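New in the showroom: the Skála bedroom line

We have waited for this one since last May, and now it is on the floor. Skála is a bedroom line in solid ash, with a bed, two nightstands, a tall dresser and a low bench for the foot of the bed. The bed comes in queen and king. The dresser has eight drawers, and all of them open softly, also when they are full of sweaters.

Araba Ofori chose the finishes for our store. She took the pale oil and the smoked one, and she left out the white – it looked too cold next to our Emia rugs. If you want the white, we can still order it for you, but please count 13 weeks for delivery. 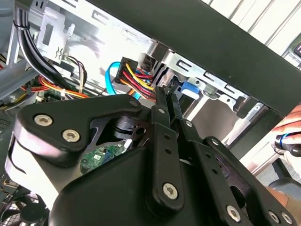
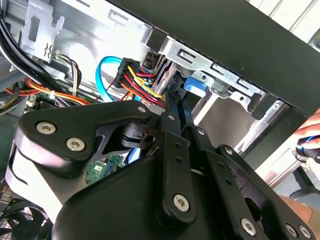

Black gripper at an open desktop computer case, two views.

The nightstands are a little higher than usual, so they go well with a thick mattress. For a low bed, we would suggest the Kanari nightstand instead, which has the same round handles and costs $181.

Benedicta Tsikata is happy to help you measure your room before you order. Bring a simple drawing with the doors and windows on it, and she will place the furniture with you. Customers who order a Skála bed before 7 March 2023 receive the bench at half price.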